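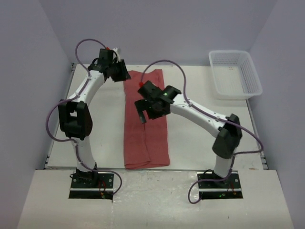 Burport Student Robotics Club
Minutes of the meeting held on December 24, 2021

1. Minutes of the last meeting
Agreed, once "finished" had been changed to "started" under the towel project.

2. Towel folding
The project lead reported 117 recorded attempts since September, all with the red towel and both arms. The claim in the draft report that the pair "can fold laundry" was challenged. One towel on a white table is hardly laundry, and the club has not tried a shirt, a sock or a second towel. The draft also gives no definition of a fold. It was put to the lead that if the team decides after each attempt whether it counts, the success rate means very little. Agreed to strike the sentence until there is a written test.

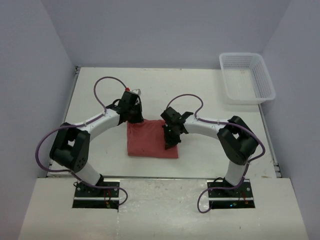

Ogilvie felt this was harsh on a first-year team, and said that getting two arms to work on the same cloth without pulling against each other was worth reporting by itself. The meeting accepted that it could go in, described as that and no more.

3. Grorside Cup
Entry costs £11 per member. The rules ask for a full run with no human help. Several members doubted we could manage it. Entry deferred.

4. Software
The Plorkon planner was recommended again, on the strength of its own website. No purchase until we have seen it handle cloth.

5. Actions
Project team: write down what counts as folded, then repeat the trials with 2 other towels.
Secretary: ask Grorside for last year's results.

6. Any other business
None.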